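How to trial a teardown robot on your bench without making the job worse

Posted 2025-10-13

Before you start

Most guides to bench automation are written by people selling it. I run a refurbishing floor that strips old desktop computers for parts, and we've had a two-armed cell at the end of the line since July. I didn't ask for it. I've also stopped wanting to throw it in the skip. These steps are for leads and supervisors in the same spot, who've been told a robot is coming and would like their crew to still be speaking to them afterward.

You'll need one person from the bench with real time set aside, a stack of identical machines, a notebook, and a manager willing to hear a bad number.

Step 1. Write down the job as it's done now

Don't use the procedure binder. Ours was last correct two models ago. Stand beside whoever is fastest and write what their hands do, including the parts they'd never think to mention: the wiggle on a stuck bracket, tucking a cable under a thumb, tipping the case to let a dropped screw slide out. A robot gets none of that for free. Every item on your list is something a person will have to program, build a fixture for, or keep doing by hand.

Senach, the integrator we used, worked from the binder for the first week. That week was wasted.

Step 2. Ask what the quoted number leaves out

We were promised 78 cases a shift. Ask whether that counts loading, unloading, clearing jams, and the case that turns up with a bent side panel. Ours didn't. It assumed every case was already open and sitting in the right spot, and somebody on wages does that part. Get the number again with those minutes in it, in writing, and watch how long it takes to come back.

Step 3. Start with one part

Pick a part that comes out the same way each time. We chose the drive brackets. They're light, they're easy to grip, and if one snaps there's no great loss. Leave the processor, the memory and anything with a fiddly connector to people until the dull part works for a full week.

The Kirnonov scheduling software will let you queue up the whole teardown on day one. Please don't.

Step 4. Settle who stops it

Anyone on the floor can hit stop, for any reason, and doesn't have to fill out a form to justify it. Put that in writing before the cell is switched on. In our first month people were letting it struggle with bad grips, as the dashboard logged every stop against the shift. We had the logging changed. If your supplier says that can't be done, get a second opinion.

Step 5. Set up the parts fixture with the person who'll use it

Ours came out of a 3D printer and has been redrawn more than once. The useful changes came from the bench: move the holders to where a hand can reach them, and leave finger room around the boards. The original layout suited the arms fine and gave the person beside them a sore shoulder.

Step 6. Run a bracket pass and stay with it

Lay the case on its side with the panel off and the inside facing up. Check where the cables hang before the gripper goes in, theirs as well as the computer's. Run slow. Keep your hands out of the cell until the arms have stopped, even if you're sure you know what comes next. 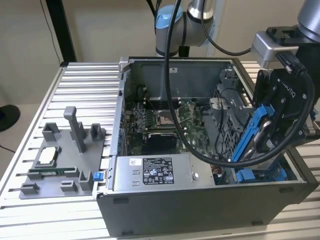

Step 7. Count everything for a month

We put 1,194 cases through before I'd trust a figure. Log the good ones, the damaged ones, and each time a person had to step in. Our sister site at Edet only logged the good ones, and their report was much nicer to read than ours.

Step 8. Say plainly what happens to the jobs

If you don't know, say so. What changed here is that one bench job turned into minding the cell. It's easier on the wrists and a lot more boring, and the pay grade stayed put until people complained. I think they were right to. "Freed up for higher-value work" was on the Gurard slides, and I'm still waiting to be shown the work.

Do rotate people through it. Two hours is plenty.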